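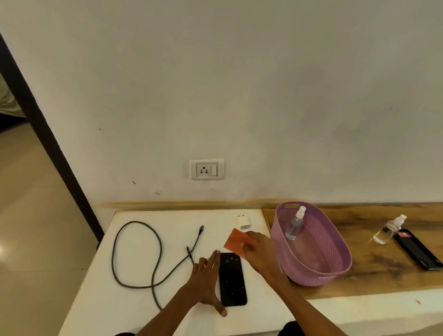 5.3 Failure case: false release on thin cards

The worst fault in the Wellari trials came from the release check, not from grasping. The policy was trained on head-view recordings of people doing small household jobs, and the arm was supposed to copy the order of moves – steady the phone, bring the card in, work, put the card down. In 4 of 114 runs the arm opened its gripper early and the card fell on the glass. No injuries, no cracked screens, but two of the four also dragged the charging cable, and we stopped testing until the cause was known. The demonstrations hold a clue (Fig. 3). The person has the left hand flat on the white board next to the phone and the orange-red card pinched in the right, tilted over the top of the phone. From the head view a card at that angle can shrink to a thin strip, and the dark screen gives back specks of light. Our contact detector, Dratance, took reflections like these for the edge of the card touching down. Contact true, so release. Simple as that.

Figure 3. Demonstration from the phone task, head view. Card held over the phone, cable and power adapter on the same board.

Force readings would have caught it. They were logged but not used in the release check, a leftover from the Cisby setup where every object was thick and rigid. Our mistake. The fix was to require both signals, vision and wrist force, for 2 control cycles before the gripper may open. Reran the four bad cases from the logs: no early release in any of them. We have not yet re-run the full set on hardware, so this shoud be read as a partial result.

Cable drag is a seperate problem and still open. The Ertürk planner treats cables as flat background and will happily route the wrist through a raised loop. For now there is a hard speed limit below the height of the adapter, plus a person at the stop button. Slow, but no new incidents as of 25th February.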